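From: Tuulikki Partanen
To: lakport-users
Subject: Re: [lakport-users] Nightly export drops rows after upgrade to 2.1

On the nightly export, Rosalba Donati wrote:

> We moved our Lakport server to the new release in August. The nightly
> export to CSV used to write 2000 rows per file. Now the last file of
> each run stops at 1143 rows and the log shows no error. The job exits
> with status 0. If I run the same query by hand from the console I get
> the full set. Is there a new limit somewhere, or is this a bug?
>
> Database is on a separate host. The export runs at 2 a.m. from cron.
>
> Rosalba

There is no new row limit. What changed is how the export reads its cursor. Up to the last release the exporter opened one cursor and held it until the final file was closed. It now opens a new cursor per file and resumes from the last key it wrote. This keeps memory flat on long runs, but it depends on the sort key being unique.

If your export sorts on a timestamp column, and several rows share the same value across a file boundary, the resume step skips the rest of that group. The query itself is correct, so the console shows everything. The exporter does not compare its count to the query count, so the exit status stays 0.

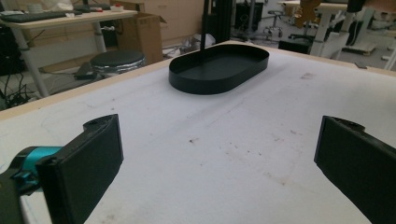
To check for this, look at the export definition and find the line that starts with order_by. If it names a single column, run a count grouped by that column and look for any value that appears more than once. In our Plernemum installation we found 273 rows sharing one timestamp, all from a bulk import. The missing rows in the export were a subset of those.

The fix is to add the primary key as a second sort column:

order_by = created_at, id

Then clear the saved resume state before the next run. The state file is in the spool directory and has the same name as the job, with the extension .pos. If you leave the old file in place, the exporter reads a one-part key, fails to match it to the two-part sort, and starts over from the beginning without saying so. You will get duplicates in that run.

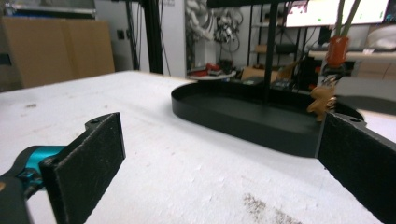

Marisa Amato replied off list that the same change fixed her jobs, except for one that reads from a view. The view has no primary key, so there was nothing to add. She ended up exposing the id of the base table as an extra column and dropping it again in the output template. That works on PostgreSQL. She has not tried it on anything else.

Two more points on views. The exporter does not push the resume condition down into a view that uses DISTINCT, so each new file costs a full scan. With small tables this does not matter. With large ones, set resume = off in the job section, which brings back the old single cursor. Also raise the idle timeout on the database side, or the connection may be closed while a file is being compressed.

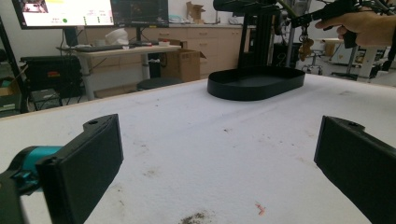

Loredana Mancuso asks whether resume = off can be set globally. It can, in the defaults section, but job sections that were written by the upgrade script contain an explicit resume = on, and the job section wins. You have to remove those lines by hand. The script also writes a chunk_size for each job even where you had none, so check that value in the same pass.

I have a patch that compares the written count to the query count and exits with status 3 when they differ. It applies to the current branch but has no tests for compressed output yet. I can post it here if anyone wants to run it.

Rosalba, please send your order_by line and the output of the export with --trace-keys for one short run. The trace prints the last key of each file, so the boundary should be easy to find.

Tuulikki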